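**Handout 5: Automation and the people at the workplace**
Course "Work and Machines", Grimbridge, November

Last time we looked at the packing hall of Adomaitis. Today we stay with one small task, the closing of a wound with needle and thread, and we ask what happens to the people when robot arms take a part of it.

In the training unit at Edard, suturing is practiced with two robotic instruments on a tissue pad. Before the change, the surgeon and the assistant stood on both sides of the same table and shared the work by hand. Now the surgeon sits at a console, and the assistant must learn a different job.
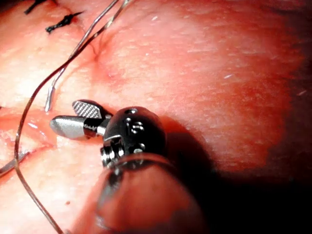 *Who loses work when a step like this is automated?*
At Edard no post was removed, but the tasks moved. The assistant holds and cuts less, and spends more time on preparing instruments and watching the screen.

Please note the following points for the discussion:

- **Skill.** Younger staff get fewer chances to tie knots by hand. Edard keeps two hours of hand practice per week for this reason.
- **Talk.** At the table a look was enough. From the console everything must be said aloud.
- **Responsibility.** If the system makes a stitch by itself, a person must still approve it. The staff wanted this written in the job description.
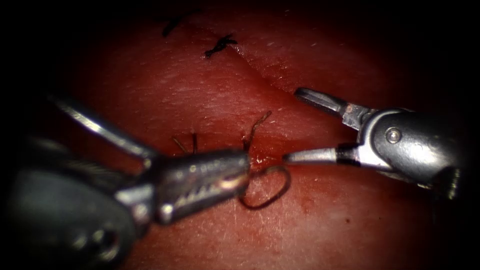
*Fig. 2. Two instruments at the stitch, with earlier knots farther up the wound line.*

Reading before next session: the Jorkar case, pages 2 to 8. Write half a page on this: which of the three points above would be the most difficult in your own workplace, and who should decide about it?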